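Zidow Laundry Kit – gallery

Zidow is a two-armed bench kit sold by Bivier to colleges, care providers and small service firms who want to try household jobs with a robot before buying anything bigger. The laundry package is the one we get asked about most, so it has a page to itself. Notes are by Josiane Hervieu, who runs the demonstrations at our Rultus workshop.

What comes in the package

Two arms with two-finger grippers, the mounting frame, the head camera, the control box and the Ignacio software licence for one site. The washing machine and the basket are not supplied. Most customers use what they already have, and we can tell you before you order if your machine is going to be awkward.

Setting up in front of the machine

The kit should face the door square on. Leave enough floor between the frame and the machine for a basket, and enough room at the sides for both elbows to swing out. People tend to park it too close the first time. If the arms can't get back to their rest position without brushing the basket, move the whole frame back and run the position check again.

The floor needs to be level and hard. We have run it on vinyl and on sealed concrete with no trouble. Carpet is a problem, as the frame settles and the check has to be repeated.

Loading from a basket

The job starts with the door shut and the washing in a basket on the floor between the arms. Shirts and other light things are a good first load. Towels are heavier but easy to grip. Socks take the longest and we usually leave them until the customer has seen the rest.
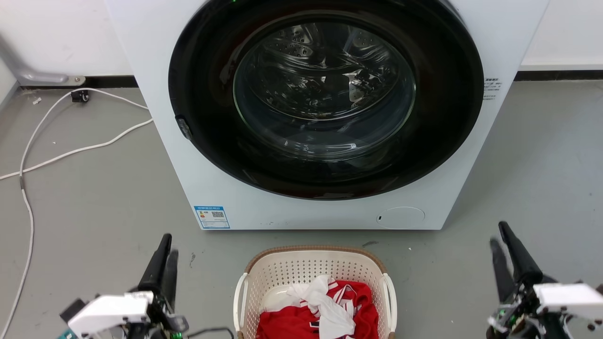
Ignacio treats the door and the washing as separate tasks, and you can run either on its own. For a first session we suggest practising the door with no washing at all, until the operator is happy with how hard the gripper pulls. The force limit is on the second settings page and is set low when the kit leaves us.

Round doors with a dark, shiny surround used to give the camera some bother under strip lights. The July software update improved this a good deal – if your kit was delivered before then, ask us for the file. A lamp moved to one side still helps.

Fingers and covers

The standard fingers are black and tapered, and they suit most fabrics. Wide fingers are available for bedding. Changing a pair takes a hex key and a few minutes. Wipe them with a damp cloth after use, and keep fabric softener off them or they lose their grip.

What it won't do

It will not measure detergent, and it will not sort colours unless you set up the labels yourself. It is slow. A full basket took us 11 minutes at the last open afternoon, with one shirt dropped and picked up again. Anyone needing speed should look at something else.

Prices and visits

The package is sold with 2 days of training at your site. Spare fingers, cables and arm covers are listed on the parts page. To see the kit working, write to Josiane at the Rultus workshop and say which make of washing machine you have. Mornings are best.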